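Setting up a counting table for a small election

Notes for clubs, residents' associations and parish groups that count their own paper ballots. They assume up to 900 papers and two people at each table.

The table

Choose a table with a plain top and clear it completely before the box is opened. Bags, cups and coats go on the floor behind the chairs. Pens stay off the table until the totals are written down; a stray mark on a ballot cannot be explained later. Blue or black ink is for voters, so counters should use green or red.

Wipe the top with a barely damp cloth and dry it with a second one. Paper sticks to a damp surface and the bottom sheet of a pile gets left behind.

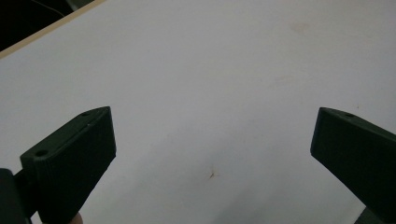
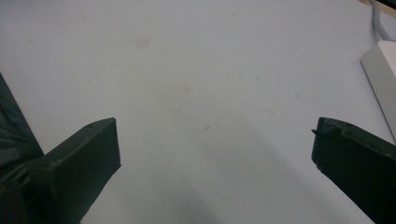 Ballot stock is best chosen with the table in mind. Standard 80 gsm office paper is adequate, but a pale tint costs little more and separates one contest from another. On a broad white top like this one, white papers are easily missed once they lie flat, so use buff or pale yellow. If white stock has already been printed, lay a sheet of dark sugar paper under each pile and tape it at the corners. A matt top needs no further treatment. A glossy one should be covered, as reflections from ceiling lights make faint pencil crosses hard to read.

Sorting and bundling

Unfold every paper and stack it face down before any sorting is done. Then turn the stack and sort by candidate, one pile each, with a separate pile for doubtful papers. Do not argue about doubtful papers at this stage.

Bundle in lots of 100. Each bundle is counted by one person, recounted by the other and closed with a paper band, signed by both. Rubber bands curl the edges and crush the outer sheets. Part bundles get a slip with the exact number on it — never a mark on the top ballot.

The box

A storage box with a clip lid will serve. Cut the slot 2 mm wider than a folded ballot is thick, and sand the edges. Cable ties through both handles make a usable seal if their serial numbers are noted when the box is closed and checked when it is opened.

Afterwards

Put the bundles, the spoilt papers and the unused stock in three separate envelopes. Tape over the flaps and sign across the tape. Store them dry and away from radiators until the period for complaints has passed.

Compiled by Stavros Economou. Revised 12/2/19 with corrections from Ju-won Jin.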